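3.2 Choosing the sheets

I spent far longer on this part than I'd planned (most of December, in fact) and I think it's worth setting down properly, as anyone who wants to repeat the folding work will need sheets that behave like ours. Paper is a funny thing to study. Everybody has folded some, and so everybody assumes they know what it does, and then you put two yellow sheets from different shops next to each other and one keeps a crease like an ironed shirt and the other springs half open again the moment you let go!

We started with samples from Vornier and Lebrun and stuck to pale colours throughout. Cream and yellow show a crease well without much fuss over the lighting, and a dark sheet simply swallows it. I'd have liked to include white too, but against a pale background I kept losing the edges, and an edge you can't find is no good to anyone who has to mark where the fold ended up.

Softness was scored by hand before anything else was done. You take the sheet by one corner, let it hang, and give it a score from how far it droops. It sounds terribly rough, and it is a bit, but two of us scored every sheet separately and we very rarely disagreed by more than one step. A soft sheet that has already been folded over once feels a good deal stiffer in the hand, so folded and flat sheets were always scored separately.
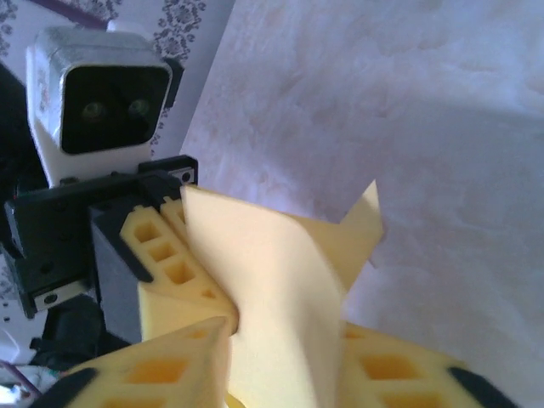
3.3 Folding and holding

All the folds were drawn from a list of six shapes, running from a plain half fold up to the zigzag, and the full set came to 704 folds once the torn ones had been thrown out. I'd hoped for a rounder number, but there we are. Each sheet was used for one shape only. Folding a sheet back along an old crease is lovely and easy, and it tells you nothing about how the paper would have gone the first time.

The grip matters more than I ever gave it credit for. If you pinch a sheet low down, the part above the pinch wants to do its own thing: it leans, it curls, it opens out towards the top. Pinch it close to the crease and it stays much better behaved, though you then cover up the very bit you wanted to look at. We went back and forth on this for ages.

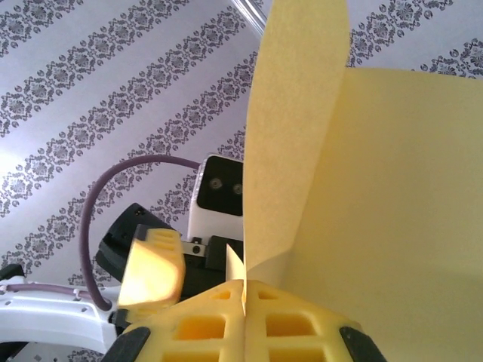
In the end we settled on holding each sheet near its lower edge and accepting the lean, and I'm still happy with that choice. Leaning can be measured afterwards. A thumb mark across a fresh crease can't be undone, and we'd lost plenty of good folds that way in the early rounds (the Prutia notebook is full of my grumbling about it).

Once a fold was made, the piece was laid down flat and left alone before anyone judged its outline. The half folds were dull and reliable. The zigzag was the one I looked forward to, with its corners that never quite agree with each other, and it's the shape I'd hand to anybody who thinks folding is a solved problem. Figure 4 gives an idea of the outline.

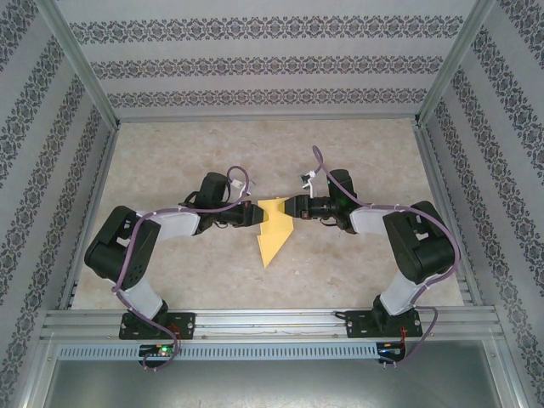

Figure 4. Yellow folded paper with a zigzag outline, lying on the beige floor of the workspace.

Judging went as follows. The judge named the shape out of the six, then marked the corners on a printed outline, then said how sure they were on a scale up to 100. I did wonder whether that last scale was too fine, and people do bunch their answers at the tidy numbers, but the low scores turned out to be very handy for finding odd folds. The instructions we gave judges are the version of 3/2/23, and the only change from the Ornton version is the wording for corners that have rounded off.

We also wanted a comparison item, something with a plain outline that no folding had gone into, so that a judge's mistakes about edges could be told apart from their mistakes about creases. Thickness had to be obvious and the colour had to stay in the same family as the sheets. A yellow rectangular sponge on the beige marble-patterned floor does nicely here, with a simple shape to trace and two ends to mark. Judges traced it at the start and again at the end of each sitting, and I used the gap between their two tracings as a rough measure of how tired they'd got. 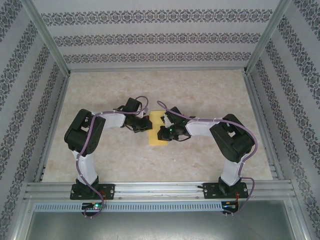 Tracing error is reported separately for each judge, and I'd encourage others to do the same, as lumping everyone together hid a good deal in our first attempt. Some people always draw a shade outside the edge and others a shade inside, and they're wonderfully consistent about it. With the sponge this hardly matters: its outline is a rectangle, so a tracing that's a little too big is still plainly the right shape. On a zigzag the same habit moves every corner, and a narrow fold can close up altogether on the page. We corrected each judge's paper tracings by their own average on the sponge before comparing them, and the corrected values are the ones used in section 4.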